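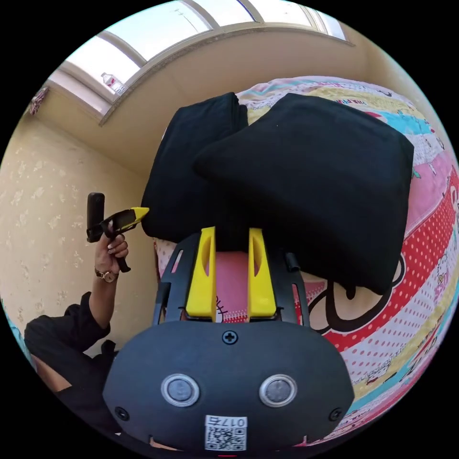 Driss Soliman wanted to know why the dark things get a section to themselves, when a black T-shirt folds the same way as a white one. It does fold the same way. The trouble comes before and after, with fluff, fading and finding the right one in a drawer, and the steps below deal with those as well as the folding.

Bedroom storage > Guides > Folding and putting away

Section 4. Folding dark clothes on the bed

Use this section with the Kasel drawer insert or the Rarholm shelf dividers. If you have the hanging organiser, go to Section 6.

4.1 Before you start

Make the bed first. Pull the bedspread flat to all four corners and move pillows and soft toys to the chair. A patterned cover is fine to work on and has one advantage with dark clothes: black socks and straps show up against pinks, yellows and polka dots, and are less likely to be left behind.

Check that the bedspread is not shedding. Run a dry hand across it. If fibres come away, spread a clean cotton sheet on top and fold on that.

You will need:

The clothes, fully dry
A lint roller or clothes brush
The drawer insert, already assembled (see Section 2)
A damp cloth for the inside of the drawer

Caution: Do not put away clothes that feel cool at the seams or waistband. Cool usually means damp. Hang them for another hour and check again.

4.2 Sorting

1. Tip the clothes out at the foot of the bed and work towards the pillows.

2. Separate thin items (T-shirts, vests, leggings) from thick ones (sweatshirts, joggers, fleece). Do this by feel if the room is dim, as black garments are hard to tell apart by sight.

3. Turn everything the right way out unless the care label says to store it inside out. Printed tops may stay inside out to protect the print.

4. Brush or roll each piece once on both sides. Stroke in one direction only.

Note: New dark cotton may leave colour on pale fabric for the first few washes. Until it stops, do not leave it lying on a light-coloured bedspread overnight.

4.3 The narrow fold

The narrow fold is for thin items and gives a slim stack that stands against the side wall of the insert.

1. Lay the garment face down with the neck or waistband away from you.

2. Smooth it from the middle outwards with flat hands.

3. Bring the left side in by one third, then the right side over it. Sleeves are folded back on themselves so that they lie inside the strip.

4. Fold the bottom edge up to just short of the neck. Fold once more.

5. Turn the parcel over and press lightly. The outer edge should be a single rounded fold with no loose hem showing.

Leggings are laid one leg over the other and folded from the ankle. Tuck the pointed part of the seat in first or the parcel will come out lopsided.

4.4 The square fold

The square fold is for thick items. It takes up more of the drawer but holds its shape better — heavy cloth folded narrow springs open again.

1. Lay the garment face down and smooth it.

2. Fold the sleeves straight across the back, one on top of the other.

3. Bring each side in by a quarter only.

4. Fold the hood down, if there is one, and flatten it.

5. Fold the bottom edge up to the shoulders in one movement. Do not fold a third time.

6. Check the width against the insert. If it is too wide, open out step 3 and bring the sides in a little further.

Soft creases along the edge are normal. Sharp creases mean the piece has been pressed too hard or has too much on top of it.

4.5 Stacking and moving to the drawer

1. Keep narrow and square pieces in separate piles on the bed. If space is short, a square piece may rest partly over a narrow one while you finish, but separate them before lifting.

2. Slide one hand underneath with the palm up and put the other on top. Lift straight up. Dragging a pile across the bed picks up fluff from the cover and pulls the lower folds apart.

3. Place narrow pieces in the insert with the rounded fold facing up.

4. Place square pieces flat, no more than four deep.

5. Close the drawer slowly. If it catches, take out the top piece. Do not push down on the pile.

Caution: The Kasel insert is made for clothes. Do not use it for shoes, books or hairdryers. The base panel will bow.

4.6 Telling one black thing from another

Stitch a short length of coloured thread inside the waistband or neck, using one colour for each person. Grokness fabric dots also work and survive an ordinary wash, but should be kept off anything that is tumble dried. In a shared room, give each child one side of the drawer and put the coloured thread on the side that faces up.

4.7 If something goes wrong

Pile leans to one side: the thick hems are all at the same end. Turn every second piece round.

Pale fluff after folding: roll again, then wash the bedspread separately before the next session.

Musty smell in the drawer: empty it, wipe with the damp cloth and leave it open until dry. Check for one damp item at the bottom.

Insert wall comes loose: see Section 2.5. Spare clips are sold in bags of 22.

Text revised July 2025. The Núñez deep drawer has its own measurements, see Section 5.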